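The new table, at last
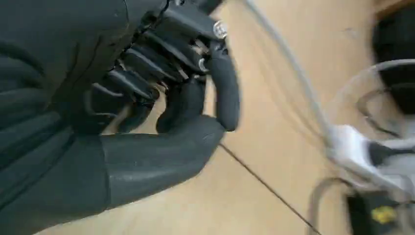 Words and pictures by Saarela
Posted January 25, 2026

I've been going on about this table since December, so it finally gets its own page! Light beige wood, a warm sort of tan, with a grain so quiet you have to look for it. I went through 14 samples from Noltarent before I settled on the shade (my kitchen drawer is still full of the rejects) and I'd pick the same one again tomorrow.

The top is 165 cm long, which sounded enormous in the shop and fits our back room with just enough space to squeeze past. I wanted something pale in there — the old one was nearly black and showed every crumb.

For anyone who asked, I'm using the Pranis oil, thin coats, with an old cotton rag. Chairs next, probably the Situleo ones if they ever come back in stock.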